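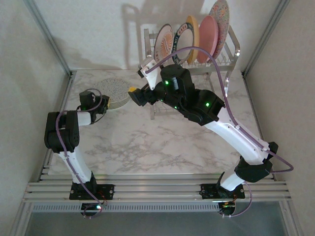 Sơn Văn writes that a machine able to rack a dinner plate ought to be able to manage a saucepan as well, and asks whether households should wait before replacing a worn-out dishwasher. The Grasville Household Advice Service would not recommend waiting. Plates are among the easier items for a pair of robot arms: they are flat, they vary little in shape, and a wire rack holds them upright once they are in place. Pans, glasses and cutlery remain considerably harder.

Is a machine ready for the washing-up?

For most homes, no. Handling a speckled plate on a clear worktop, with the rack close by, is a fair test of grip. A family sink after supper is a different matter. Readers considering any trial scheme, including the one planned at Wullell in December, are advised as follows.

Keep the rack in one fixed position and do not push it against the wall.

Leave a gap between plates. Closely stacked rims are awkward for fingers and grippers alike.

Sort by size before starting. Mixed colours and patterns may stay together.

Scrape all plates first. Dried food should be soaked for 5 minutes.

Wash sharp knives by hand and store them away from the work area.

Keep children and pets well clear of moving arms.

Other chores

Wiping a flat surface and carrying light items are reasonable tasks for a supervised machine. Folding fitted sheets and cleaning behind taps should still be done by hand. Enquiries about the Wullell scheme should be sent to the Ritchie office, quoting leaflet 376.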